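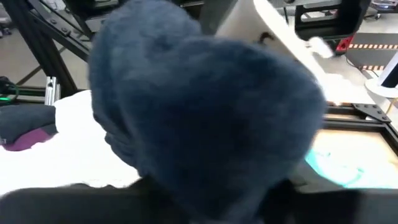
## Changes to the Winter Bedding and Blanket Exchange

Members of the Werkuda Residents' Association are advised that the blanket exchange will move to a new schedule beginning in April. The exchange has until now accepted items at any time the hall office was open. Under the revised arrangement, donations will be received in the first and third weeks of each month, and collections by households will take place in the second and fourth. The office will continue to answer questions by telephone throughout the month.

The change follows a review of last winter's operation, carried out by Iddrisu Atinga, program coordinator. The review found that 54 households were served over the season, the largest number since the exchange opened. It also found that staff were often sorting new arrivals while families waited at the same counter, and that several requests for crib and twin sizes went unfilled although suitable items were in the building, unsorted, at the time. Separating the two activities should shorten the wait for everyone.

**What may be donated.** The exchange accepts blankets, throws, quilts, flat and fitted sheets, and pillowcases. Fleece and plush items are welcome in any color. All items must be laundered before they are brought in, and must be free of tears longer than 2 inches. Pillows, mattress pads, electric blankets and heated throws cannot be accepted. Feather comforters may be offered by prior arrangement with the office, as storage for them is limited.

Donors are asked to fold each item with the size label facing out, or to pin a slip of paper to it giving the size. Sets should be tied together with string. Please do not use tape, which leaves a residue on fleece. Items left outside the door after hours will be discarded.

**Washing plush and fleece.** The office receives frequent questions on this subject. Plush fabrics should be washed alone or with similar fabrics in cold water, on a gentle cycle, with a small amount of liquid detergent. Fabric softener coats the fibers and should be left out. Dark colors, navy and black in particular, pick up lint from towels and should be kept apart from them. Tumble dry on low heat and remove the item promptly. If the pile has become matted, a soft clothes brush used lightly in one direction after drying will restore much of it. High heat will flatten the fibers permanently, and an iron should never be used.

**Collections.** Each household may collect up to 5 items per visit. Proof of address is required on the first visit only. Households with a newborn, and those referred by the Dabbas Street clinic, may collect at any point in the month by calling ahead. No record is kept of income, and none will be requested.

**Storage.** The association has signed a lease for a dry storage room at the Flulten building, to be used from May through September. Surplus stock will be held there over the summer in lidded bins. The room is on the ground floor and has a loading door, so that bins will no longer need to be carried up the hall stairs. Access is restricted to program staff.

The board has also approved the purchase of a second commercial dryer for the hall laundry. Residents who use the laundry for their own washing should note that both machines will be reserved for the exchange until noon during donation weeks. The coin mechanism on the older dryer will be repaired at the same time.

Comments on the new schedule may be left in writing at the hall office or addressed to Mr. Atinga. They will be taken up at the next regular meeting of the board, which begins at 7:00 p.m. in the upstairs room.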